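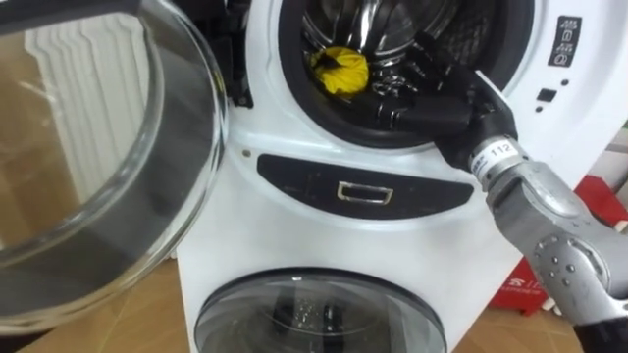
The arm's gripper inside the upper drum, with a yellow cloth resting against the door gasket. The label on the wrist reads 112.

The laundry cell at Tonden has one arm that matters to this article and one appliance that causes most of its trouble. The appliance is a white stacked unit with a round glass door on the upper drum. The arm is silver, with a black gripper, and its task is to move cloth through the opening without touching the rubber.

Keeping it able to do that is the job of Gertraud Berchtold, the cell technician. She took over the station in June, when its service log ran to two pages. It now runs to 131 entries, most of them a line long.

"The arm is a good arm," Berchtold says. "What moves is everything else."

The appliance is the first thing that moves. A spinning load walks the cabinet across the floor by a millimeter or two, and the taught positions for the drum are stored relative to the arm base. Once the cabinet has shifted far enough, the gripper meets the gasket on its way in. Berchtold checks for this at the start of each shift by driving the arm at low speed to a point just short of the opening and measuring the gap to the gasket at four places. If any two readings differ by more than 2 mm, she reteaches the drum frame before running a load.

Reteaching takes six touch points: three on the front casing and three on the metal lip behind the gasket. The casing points are simple. The lip points are slow, as the rubber has to be held back by hand with the arm in reduced-speed mode and the enabling switch held down. Berchtold takes each lip point twice and discards the pair if they disagree.

The door has its own frame. It is taught fully open, against the hinge stop, and the program will not send the gripper toward the drum until the door has been confirmed there. An earlier version accepted any angle past 90 degrees. That version is responsible for a scratch on the wrist housing, entry 17 in the log, and for the present rule.

Glass is a further difficulty. The curved bowl of the door bends whatever is seen through it, and the bright steel of the drum throws highlights that change with the room lights. Vision software from Standa picks out the cloth well enough against black rubber. Against the drum wall it is less dependable, and a white cloth under a strong reflection may be missed completely. Berchtold runs her checks with yellow cloth for that reason and switches to mixed loads once the frame has passed.

The gripper comes off every 296 cycles. The fingers are wiped with a dry cloth, then with alcohol, and each joint is worked through its travel by hand. Lint collects at the finger roots, where it adds enough drag to upset the force reading. The mounting screws go back in a cross pattern and are marked with paint pen. After any removal the tool center point is measured again, even when the same gripper goes back on the same wrist. Skipping that step in the autumn cost an afternoon and a torn gasket.

Replacement gaskets come from MacBrayne, a parts supplier in Prerkby, and Berchtold keeps two on the shelf. A new one sits slightly proud of the old one until it has been through a few hot washes, so the entry path is widened by 3 mm for the first day and brought back afterward.

A planned change would fix the cabinet to a steel plate bolted to the floor. The plate was ordered in January 2024. Berchtold expects it to reduce the reteaching but intends to keep the four-place measurement at the start of the shift, with the readings written in the log as before.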